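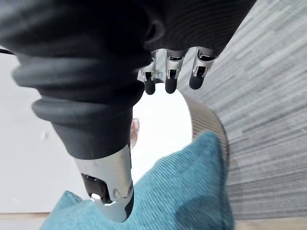

Clakville，一月

Kurian影视学院昨晚在本市河边的老礼堂放映了修复后的黑白故事片《Grakura》。这部影片长71分钟，多年以来只有很少的人看过，因为保存下来的拷贝声音损坏严重，对白有很多地方听不清楚。经过学院声音系和修复实验室的共同工作，观众现在可以从头到尾听到完整的声音，包括结尾的那首渡船歌。

老礼堂有206个座位，晚上七点开门以前，门口已经排了队。学院的学生坐在后面几排，前面的座位留给本市居民和从Drasberg来的客人。Drasberg是这部影片的拍摄地，影片中的码头、盐仓和山坡上的小车站，都在那座城市里。有几位客人的父母曾经在影片中担任群众演员，他们被请到第二排就座。

放映开始之前，修复项目的负责人Darcy Cartwright作了简短的讲话。她说，学院最初得到这部影片的时候，并没有修复的计划，只是想把它登记在目录里，供研究生查阅。“后来有一位学生在作业里写到这部影片，她对情节的理解和我们目录上写的完全不同。我们一起又看了一遍，才发现目录写错了，写目录的人大概没有听懂对白。”Cartwright说，“从那个时候开始，我们认为应该认真处理它的声音。”

《Grakura》讲的是一个邮递员的故事。他每天从山上的车站取信，走路送到码头，再坐渡船去对岸的村子。有一天，他收到一封没有写收信人的信，信封上只有“Grakura”这个词。他不知道这是一个人的名字，还是一个地方的名字，于是一家一家去问。影片的大部分时间都是他和不同的人谈话，所以对白非常重要。如果听不清对白，观众就只能看到一个人在不停地敲门，这也是影片第一次公映时评价不高的一个原因。当时有一份地方报纸的评论说，影片“走路太多，说话像在水里”。Cartwright在讲话中引用了这句评论，礼堂里有不少人笑了。

声音的修复由声音系教师Narayanan Thomas主持。他在映后的交流中介绍，学院手里有2份拷贝，一份来自Drasberg一家已经关闭的电影院，另一份是私人收藏家的后代赠送的。电影院的那份拷贝画面比较好，可是放映的次数太多，声带上有很多划痕；私人收藏的那份画面偏暗，第三本的开头还缺少一小段，声音却保存得比较完整。修复人员把两份拷贝的声音都做了数字化，然后逐段比较，选择较好的一段使用。

Thomas说，最困难的部分是渡船上的几场戏。当年录音的时候，船的发动机没有关，演员说话的声音和机器的声音混在一起。有些修复者会把机器的声音全部去掉，他没有采用这个办法。“如果船在走，发动机没有声音，观众会觉得奇怪。我希望听见船，也希望听见人。”他说，他们在这几场戏上用的时间，比其他所有的戏加起来还要长。

对于私人拷贝中缺少的那一小段，画面用的是电影院的拷贝，声音也只能从那里取得。细心的观众可以听出来，这一段的声音比前后都要薄一些。Thomas表示，学院讨论过是否请演员重新配音，最后决定保留原来的声音。他认为观众有权利知道哪里是好的，哪里是不好的。学院印发的放映说明里也写明了这一段的位置。

修复后的影片同时配有新的字幕。影片中的人物使用两种口音，山上的人和码头的人说话不一样，有几个笑话就是从这里来的。旧字幕把两种口音写成了一样的句子，笑话也就消失了。新字幕由翻译班的学生完成，他们为山上的人物选择了比较古老、比较慢的句子，为码头的人物选择了短句。学生为了一个词常常讨论很长时间。比如影片里渡船工人称呼邮递员的那个词，直接翻译是“干脚的人”，意思是不下水的人，带一点嘲笑，也带一点亲近。学生试过几种译法，最后还是保留了“干脚的人”，在第一次出现时让观众从上下文去明白它。

昨晚的观众似乎明白了。邮递员在影片后半部分掉进水里，渡船工人把他拉上来，又叫了他一次“干脚的人”，礼堂里笑声很大。

影片结束后，交流会持续到晚上十点以后。一位从Drasberg来的女观众说，她小时候听母亲讲过拍摄的情况，说导演让村里的人在码头上站了一个下午，等太阳从云后面出来，太阳一直没有出来，导演最后就在阴天里拍了。“我今天看到了那个阴天。”她说，“我母亲站在左边，戴头巾，我以前没有看过她年轻时候动起来的样子。”她问学院可不可以得到这一段的副本，Cartwright当场答应了她，并请她在离开以前留下地址。

也有观众提出了不同的意见。一位在本市中学教历史的观众认为，新版本的画面太干净，和他记忆中的老电影不一样。他问修复人员有没有改变影片的亮度。Cartwright回答，画面只清除了灰尘和较深的划痕，亮度是按照电影院拷贝中保存较好的一本来确定的，不过她承认，数字放映机的光和以前的放映机不同，观众的感觉也会不同。她说，学院正在考虑制作一份新的胶片拷贝，但是费用比较高，目前还没有决定。

还有学生问，影片的标题为什么始终没有得到解释。邮递员到最后也没有找到收信人，他把信放回了山上车站的架子。Thomas笑着说，他听了这部影片的每一句话，可以负责任地告诉大家，声音里也没有答案。有一位Drasberg的老先生不同意，他说在他祖父那一辈，渡船工人把河水突然变冷的那几天叫作“grakura”，他一直认为影片讲的就是这件事。学院的工作人员记下了他的话，准备请语言方面的老师作进一步了解。

《Grakura》的导演一生只完成了这一部长片，后来在Drasberg经营照相馆。学院从照相馆的后人那里借到了一批材料，其中有分镜头手稿、拍摄现场的照片和导演写给制片人的信，这批材料一共170件，目前在礼堂旁边的走廊里展出，免费参观。信件中有几封谈到了声音的问题。导演在其中一封信里写道，他知道渡船上的录音不好，可是租船的钱只够一天，没有办法重新来。Thomas说，他在修复工作完成一半的时候才读到这封信，读完以后心情比较复杂，也更加相信不应该把发动机的声音去掉。

展览中还有一本剧务的记录本，里面写着每天的天气、午饭和渡船的时间。根据这本记录，拍摄原来安排在秋天，因为主要演员生病，推迟到了冬天。影片里人物说话的时候口中有白气，剧本却写着秋收以后的天气，过去有研究者认为这是导演有意的安排，现在看来原因比较简单。学院的研究生正在把记录本的内容整理成文字，预计春天可以在图书馆阅读。

关于影片的音乐，学院了解到的情况仍然不多。片头没有写作曲者的名字，结尾的渡船歌也没有找到乐谱。Thomas和几位学生按照录音把歌的旋律记了下来，昨晚交流会结束以前，学院的小合唱队演唱了这首歌。合唱队的成员只练习了两个星期，第二段的歌词中有一个地方听不确定，他们在那里用哼唱代替。几位Drasberg的客人跟着一起唱，他们唱的歌词和影片里的不完全一样，Thomas请他们会后到声音系的录音室去，把他们会的歌词也录了下来。

学院计划把修复后的影片带到Drasberg放映。那座城市现在没有电影院，放映可能会安排在从前的盐仓，也就是影片中邮递员避雨的地方。盐仓目前用作市场的库房，屋顶比较低，冬天也没有暖气，所以时间要等天气暖和以后再定。Cartwright说，学院的技术人员已经去看过一次，认为把银幕挂在北墙上是可以的，只是需要解决座椅和电源的问题。Drasberg方面已经同意提供场地，具体安排会在学院的网页上公布。

在这之前，《Grakura》还会在Clakville的老礼堂加映两场，一场在下午三点，适合年纪较大的观众和家庭，一场在晚上七点半。下午的一场放映以后没有交流会，但是翻译班的学生会在走廊里回答关于字幕的问题。晚上的一场将请Thomas介绍声音修复的过程，他会播放渡船那几场戏修复以前和修复以后的录音，请观众自己比较。两场都不收费，需要提前在学院前台领取座位票，每人最多两张。

学院同时希望了解这部影片的人与修复实验室联系，特别是参加过拍摄的居民和他们的家人。照片、信件、服装或者只是听家里老人讲过的事情，实验室都愿意看、愿意听。材料可以当场复制，原件由主人带回。如果不方便来Clakville，实验室的工作人员也可以在去Drasberg准备放映的时候上门拜访。

Kurian影视学院的修复实验室设在教学楼的地下一层，过去主要处理学生的毕业作品和本地的新闻短片，《Grakura》是他们完成的第一部长片。Cartwright在交流会上被问到下一部是什么，她说架子上还有一部关于铁路的纪录片和一部只剩下后半部分的喜剧，实验室比较倾向于喜剧，可是前半部分在哪里，现在还没有线索。她请在座的观众回家以后看一看阁楼和地下室。

走廊里的材料展览开放时间为上午十点到下午五点，放映当天延长到晚上九点。老礼堂的入口在河边一侧，使用轮椅的观众请从教学楼的门进入，前台有人带路。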